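We use cookies to remember your preferences and count visits. Accept | Settings

Three Nights in the Loft at Sheehan House

Posted Sep 24, 2021 by Merle Partington

I booked Sheehan House on a whim in April, mostly on the strength of the porch, and I've been telling everybody I know about it ever since I got home. It's a small inn at the edge of Dekstead, two streets up from the river, and I took the loft room on the top floor for three nights by myself with a stack of library books. I can't remember the last time I slept that well away from home.

Getting there

The drive in from the highway is easy until the last mile, when the road narrows and the GPS on my phone gave up completely. Follow the hand-painted signs and ignore anything that tells you to turn at the feed store. Parking is on gravel behind the house and it's free. I got in well after dark, and Huia Tawhiri, who runs the place, had left the side light on and an envelope with my key in it, plus a note with the Wi-Fi password and what time breakfast started. No desk, no forms, no card machine. I was in bed within half an hour of turning off the engine!

The room

The loft runs the whole length of the house, so there's far more floor than you'd guess from the listing. The bed is a queen and it's on the firm side, with a wool blanket folded at the foot that I ended up pulling over me every night. There are reading lamps on both sides with their own switches (why is this so rare?) and outlets at pillow height. The ceiling slopes, and if you're over six feet you will learn where the beam is by the second morning.

The bathroom is small and spotless. It has a shower but no tub. Water pressure is terrific, and the hot water never ran short on me, even at eight in the morning when I could hear the room below using theirs. Towels are thick and get swapped if you leave them on the floor. The one thing I'd change is the window shade, which lets in a bright stripe at sunrise right where your face is. I moved over to the other pillow and that fixed it.

Breakfast

Served from seven thirty to ten in the back room, and you can drift in whenever you like. There's a hot dish that changes daily – I had baked eggs, then corn cakes, then a potato thing with peppers I'd happily eat once a week for the rest of my life – along with fruit, yogurt, and bread from the Bostulen bakery down the hill. The bread is worth buying a loaf of for the ride home. I did, and most of it made it back.

Coffee comes strong and in quantity. They'll make up a bag breakfast if you're leaving early, but ask the night before.

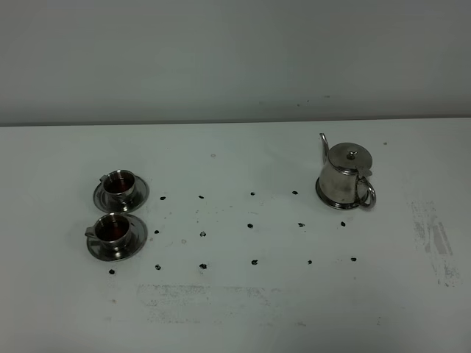 The common rooms

There's a front parlor with a wood stove and shelves of paperbacks you can take or trade, and a smaller room behind it with a card table and a record player. Guests really do use these. On my second night I got pulled into a game of Punus, a local card game with rules that seemed to shift depending on who was explaining them, and I lost badly and had a wonderful time. Things quiet down by ten, as the house rules ask, and I never heard a sound up in the loft after that apart from the stairs creaking once or twice.

The porch deserves all the praise it gets. It wraps around two sides, it has proper cushioned chairs, and in the evening it catches the last of the sun. I read a whole novel out there.

What's nearby

You can walk to the river path in five minutes and to the main street in ten. Dekstead has a grocery store, a hardware store, two places to get dinner, and a used bookstore that keeps its own hours. Of the two dinner places I liked the one by the bridge. If you want to climb something, the trail up to the lookout tops out at 3,512 feet, and the last stretch is steep enough that I was glad of my boots. Leave early, take more water than you think you need, and check with Huia about mud first. She had walked it that week and steered me to the better side.

What it cost

I paid $100 a night with breakfast included, and the rate is the same on weekends. There's a two-night minimum in summer. You can cancel free of charge up to 13 days before, and after that they keep one night. Pets can stay in the ground-floor room only.

Who should go

Anyone who wants a quiet few days and a good bed. If you need an elevator, a gym or a TV in the room, this won't suit you, and the loft stairs are steep with a turn halfway, so ask for the ground floor if stairs are hard for you. Small kids would be fine in the garden room, though I wouldn't put them up top.

I've already booked again, four nights this time. The loft was taken, so I'll be in the blue room on the second floor, which has its own door onto the upper porch. I'll add a note to this review once I've tried that bed too.

Contact | Privacy | © 2021 Merle Partington | Back to top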